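Tinora Coffee Table

The Tinora coffee table is part of the Ondville living room range, supplied to furnished apartments, guest lounges and residential halls. The design was prepared by Ľubica Polák and has been offered in its present form since July.

Item number: 1648
Finish: brown
Delivery: assembled, one table per carton
Minimum order: none

Care

Wipe the top with a soft, damp cloth and dry it at once. Wax polish should not be applied — it leaves a film that attracts dust. Felt pads are supplied for the feet and may be reordered under item number 1192.

Use with Other Furniture

The table may be ordered alone or with a side table and couch from the same range. Customers furnishing more than 200 rooms are asked to contact Genowefa Szewczyk at the Trurken office before placing an order.

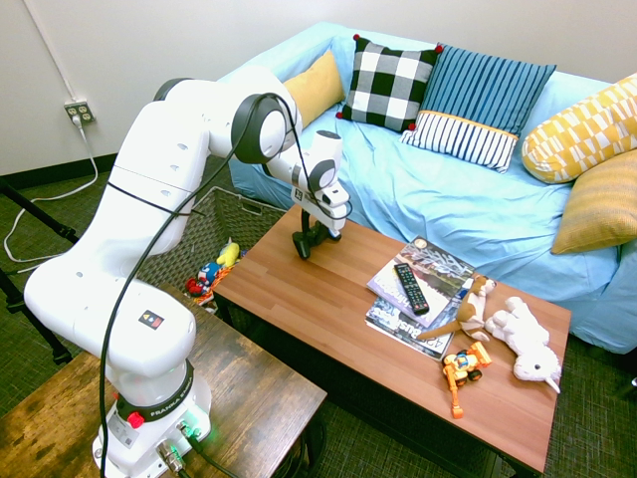

Wooden coffee table and side table in a living room setting

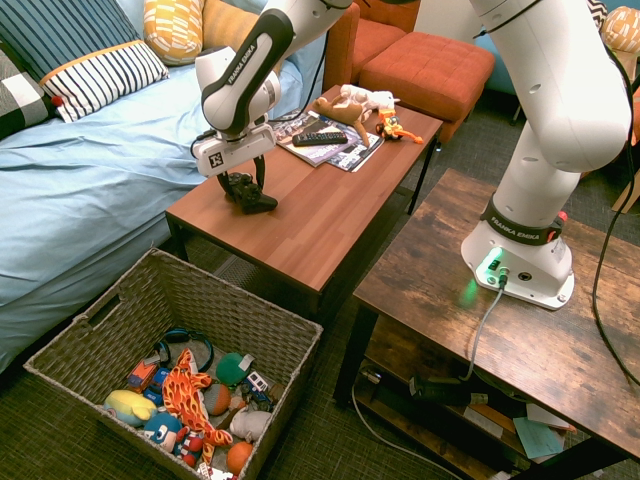 Returns

Unused tables may be returned in their original carton. Claims for transport damage should be sent to Ildikó Lakatos with the delivery note.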